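Hanton Public Library District
1/ The district is changing how long materials may be kept, how holds are filled, and what is charged for overdue items. The new rules take effect in March at all branches. This thread covers the main points. The full policy is posted at each service desk.

Hanton Public Library District
2/ Overdue fines on books, audiobooks and magazines will end. Fines already on an account for these items will be cleared when the rules take effect. Cardholders do not need to call or visit a branch to have this done.

Hanton Public Library District
3/ In the last budget year, 1,722 cards were blocked over unpaid overdue fines. Of these, 600 belonged to readers under the age of 18. Those cards will be working again by the time doors open on the first day of the new rules.

Hanton Public Library District
4/ Replacement charges are a separate matter and will stay. An item 42 days overdue is marked lost and its price is added to the account. The charge is removed in full if the item comes back in usable condition, however late that may be.

Hanton Public Library District
5/ Standard loan periods: three weeks for books and audiobooks, one week for magazines and films. Items renew automatically up to two times unless another reader has placed a hold. A notice is sent by email or text two days before the due date.

Hanton Public Library District
6/ Each card may have up to 15 holds at one time. The former limit was 10. Items will wait on the hold shelf for seven days, then pass to the next reader in line. Holds may be paused from the online account during travel or illness without loss of place.

Hanton Public Library District
7/ The Stostmont branch will open at 9 a.m. and close at 7 p.m. on weekdays. The Irnon branch keeps its present hours. The outside return slot at Irnon is under repair, and returns should be handed in at the desk until further notice.

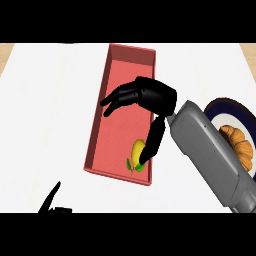 A small yellow fruit with green leaves, at a shallow tray on a white tabletop.

Hanton Public Library District
8/ Covered drinks are now allowed in all reading areas. Food may be eaten in the lobby and the meeting rooms only. The local history room at Stostmont remains closed to both food and drink – water included – on account of the age of the papers kept there.

Hanton Public Library District
9/ Meeting rooms may be reserved up to 60 days ahead by any cardholder. There is no charge for groups that are open to the public. Private events pay a flat fee, listed on the reservation form. Tables and chairs should be returned to the layout shown on the wall by the door.

Hanton Public Library District
10/ The Hviid Collection of regional maps has been fully cataloged. It holds 500 sheets, of which 142 have been scanned and may be viewed online. The rest may be seen by appointment. Please allow two working days for sheets to be brought up from storage.

Hanton Public Library District
11/ "The map collection has been hard to use for many years, and readers have been patient with us," said Raili Keskinen, head of collections. "We would ask anyone who spots a wrong place name in the catalog to write to the map desk."

Hanton Public Library District
12/ Home delivery continues for residents who cannot travel to a branch. A short form is required, and a relative or neighbor may sign it. Large print requests are filled first from Irnon, where most of that collection is now shelved.

Hanton Public Library District
13/ Items borrowed from libraries outside the district are not covered by the fine change. The lending library sets the due date and any charges. These loans cannot be renewed automatically, and requests for more time should be made at least four days before the due date.

Hanton Public Library District
14/ Written comments on the new rules may be left at any desk or addressed to Despina Pappas, district director. Comments received before the end of March will be included in the packet for the spring board meeting. Replies to this thread are read but are not entered in the record.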